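Section 4. Fitting and Setting the Dewulf Door Closer

4.1 Before you begin

This section applies to the Dewulf overhead closer, model 623, when fitted to a single-leaf interior door. For double doors and for doors that open onto an outside stair, see Section 6. Doors with a fire rating must be fitted by a qualified installer, and the rating label must remain readable when the work is complete.

Check the following before opening the hardware pack:

1. The door swings freely through its full travel and does not rub on the floor or the frame.
2. The hinges are tight. Replace any stripped screw before fitting the closer.
3. The latch catches when the door is pushed shut by hand.
4. The wall or frame above the door is sound enough to hold the arm bracket. Plaster alone is not sufficient.

NOTE: A closer will not correct a door that has dropped on its hinges. Repair the door first.

4.2 Marking out

1. Decide which side of the door will carry the closer body. The body is normally placed on the pull side, inside the room.
2. Fold the paper template along the printed line and tape it to the top corner of the door, with the fold against the door edge on the hinge side.
3. Confirm that the template matches the hand of the door. The two sides of the sheet are printed for left-hand and right-hand doors.
4. Mark the four body holes and the two bracket holes with a sharp pencil or an awl.
5. Remove the template and keep it with this manual.

On doors with carved or raised panels, the body must sit on the flat top rail. If the top rail is narrower than the closer body, order backing plate 243 and fit it before marking out. Do not cut away carving or molding to make room.

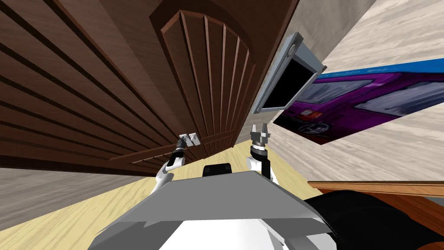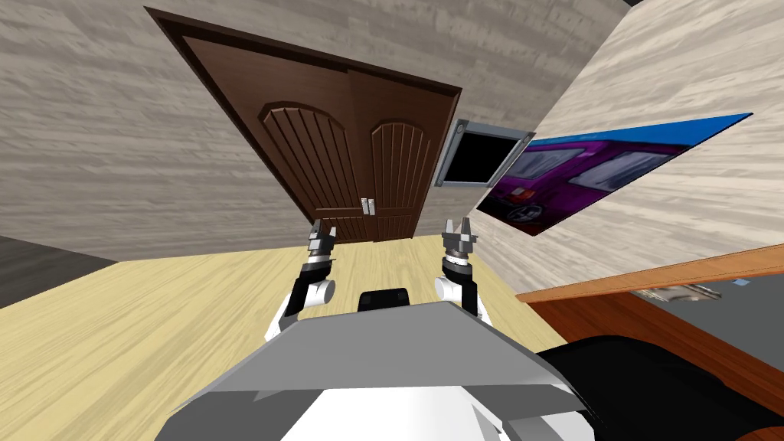

Interior door

Section prepared by Tülin Sarıgül, Technical Publications, Dewulf
Checked by Fergus Mowat
Revised September

4.3 Fitting the body and arm

1. Drill the pilot holes to the depth given on the template. Wrap tape around the drill bit as a depth stop.
2. Hold the body in place with the speed valves facing the hinge side. Insert all four screws loosely, then tighten them in diagonal order.
3. Fix the arm bracket with the two longer screws.
4. Place the main arm on the square shaft and tighten the arm screw.
5. Join the main arm to the bracket arm. With the door shut, adjust the length of the bracket arm until it stands at a right angle to the door, then lock the nut.

CAUTION: The closer contains a strong spring under load. Never remove the end cap or attempt to open the body.

CAUTION: Keep hands clear of the arm while the door is moving. Wedge the door before working on the joint.

4.4 Setting the closing speed

The closer has two valves. Valve 1 controls the main swing. Valve 2 controls the last part of the travel, when the latch engages.

1. Open the door fully and release it.
2. If the door moves too fast, turn valve 1 clockwise by one eighth of a turn and test again.
3. If the latch fails to catch, turn valve 2 counterclockwise by the same amount.
4. Repeat until the door shuts without slamming. Allow the door to close completely between adjustments.

Do not turn either valve more than two full turns from the factory setting. If oil appears at a valve, stop the work, remove the closer and return it to the supplier. A leaking unit cannot be repaired on site.

NOTE: Oil thickens in cold rooms. A closer set in warm weather may need a small change when the heating season begins.

4.5 Care

Wipe the cover with a damp cloth. Do not use solvent cleaners or furniture polish, which may mark the finish. Check all screws after the first month of use and every six months after that. Apply one drop of light machine oil to the arm joint at each check. No oil is to be added to the body.

4.6 Spare parts

Order parts through the supplier, quoting the number stamped on the underside of the body.

Screw pack, wood doors: 34
Backing plate, narrow rail: 243
Replacement arm, complete: 3368

The cover is supplied with its clips and is not sold without them. Owners of the earlier Lillevari closer should note that its arm does not fit the present shaft.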